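Fixing a gripper that pushes into the cloth when it should pinch it

My shirt folding went bad on a Saturday, which figures.

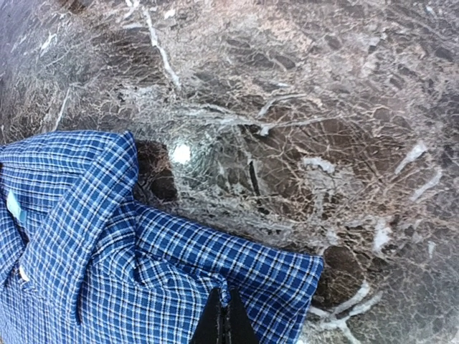

So the arm would come down on the shirt, fingers shut tight, press into the fabric and then lift off with nothing. No fault on the screen, no beep. The log cheerfully said "grasp complete" every time! I lost most of a day to this, so let me save you the trouble if you run a Notska arm with the Gape gripper like I do.

First, don't touch the camera settings. I did, and then I had two problems. A shiny stone top does throw glare, so it's an easy thing to blame, but if the fingertips are landing on the cloth at all, leave vision alone for now.

Hit the stop button and lock it before you put your hands anywhere near the fingers. I skipped that once and got a good pinch – the arm had a retry queued up and I didn't know it.

Now open the joint page and look at the wrist reading. Mine said 359. It should have been 0. One degree doesn't sound like much, but the Tullumance controller saw 359 as a whole turn away from home, decided the wrist wasn't ready, and threw out the "open" command while keeping the "down" one. Closed fingers, full approach, poke.

To clear it:

Jog the wrist slowly past zero until it reads 1 or 2, then home it from that side.

Go to Gripper, then Sequence, and tick "wait for open." It's off by default (why??).

Drop the approach speed to 40 percent and the push force limit to 8 newtons. I had mine at 11, and that was enough to leave a dent in the fingertip pads.

Power the controller all the way down, wait for the fan to stop, and bring it back up. A soft restart keeps the old wrist value.

Then run it dry, up in the air, with no cloth. You want to see the fingers open before the arm starts down. If they open on the way, the tick box didn't save, so go back and do it again.

Credit for the wrist thing goes to Gebremedhin Negash, who spotted it in my log in the Bratex forum thread. Ragnvald Sundqvist posted there too with a different fix, swapping the finger cable, and if your reading is a clean 0 I'd try his next.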